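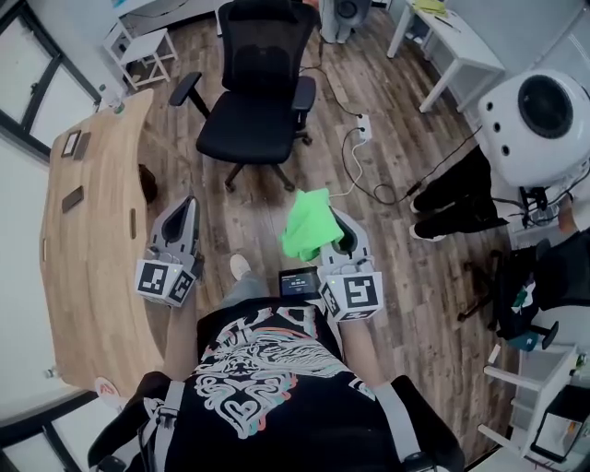 One reader of the first release wrote to the Firnport desk that the comments praise doctors for listening far more often than for anything clinical, and asked whether the "manner" label had been applied too freely. The labels were reviewed in April, and 44 comments were moved to "mixed".

# Firnport Patient Comments, version 2

## Contents

The set holds 400 short comments left by patients of two outpatient practices, Baltgate and Nghiêm. Each row is one comment, stored as plain text with its labels.

| Field | Meaning |
|---|---|
| `practice` | Baltgate or Nghiêm |
| `text` | Comment as submitted, spelling unchanged |
| `topic` | manner, wait, treatment, billing, mixed |
| `tone` | positive, negative, neutral |

## Preparation

Names of patients and staff were replaced with `[NAME]` before labeling. Every comment was read by 2 labelers working separately. Where they disagreed on topic, the row was marked "mixed" - the original choices are kept in `notes.csv`.

## Known limits

- Comments were voluntary and do not represent all patients.
- Nghiêm did not collect comments on billing.
- Sarcasm is often labeled by its literal wording.

## Use

The set may be used for research and teaching. It must not be used to rank individual doctors. Corrections should be sent through the Fomura issue tracker with the row number.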